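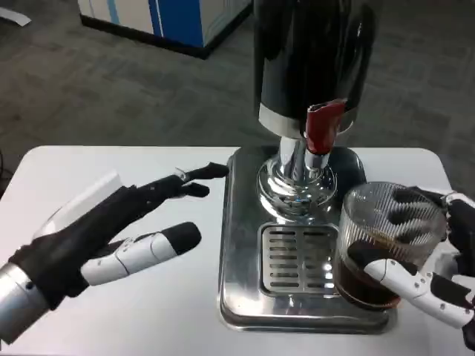 Drekville Tenants' Breakfast, progress report to the Cedar Fund, December

Attendance first, as you asked. We served 413 breakfasts this quarter, up from 225 in the one before. Part of the rise is outreach. Part of it is the heating on Vasconcelos Street, which failed in October and has been "under review" ever since.

Spending is on track except for eggs, which have their own line in the budget now and may soon want their own office.

The rent advice table opened in month 3 of the grant, a month behind plan. The delay was over a door key. Skunik Property Services had it, then didn't, then did.

Still to do: the Spanish leaflet (drafted, argued over, at the printer) and the survey. We have 227 completed forms back. A good many answer question four, "What would you change?", with a single word about the oatmeal. We are looking into the oatmeal.

Next payment request is attached, with receipts.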